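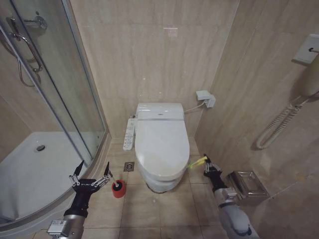 What is a filming location in tourism studies?
A place that visitors travel to after seeing it on screen, whether or not the set is still standing.

Unit 4: Screen tourism and small sites

Reading before class: Chiba, chapter 5, and the Naltden case (handed out in July).

Most sites fall into two groups. In the first, something built for the production remains and is run as an attraction. In the second, the crew took everything away and visitors come for the land itself. Naltden belongs to the second group. The hill was used for one series, and the walk to the top is 188 meters of climb from the parking lot.

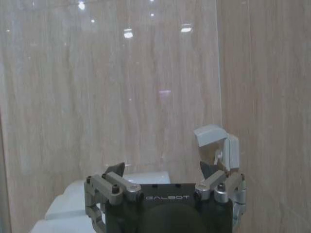

Fig. 1. Gripper with "GALBOT" printed on the housing.

Terms to know

Stand-in: a real place playing an invented one.
Displacement: visitors look for the story's country and end up in the one where it was filmed.
Carrying capacity: how many people a site can take in a day. At Naltden the landowner, Barry Gosling, set it at around 800.

Yoshida argues that fans compare a site with the book first and the screen version second. Sutherland disagrees, and his survey only covers people who had not read the book. Keep that in mind when you use his tables.

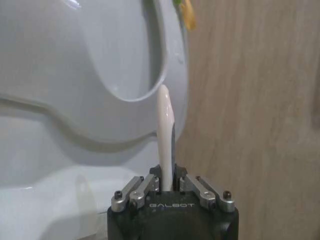
Photo: Renji Miyazaki / course files

For discussion: Should a site with no set left put up signs showing what was filmed there? Bring one example from your own travels, with a map. Written answers go in the Unit 4 folder by noon.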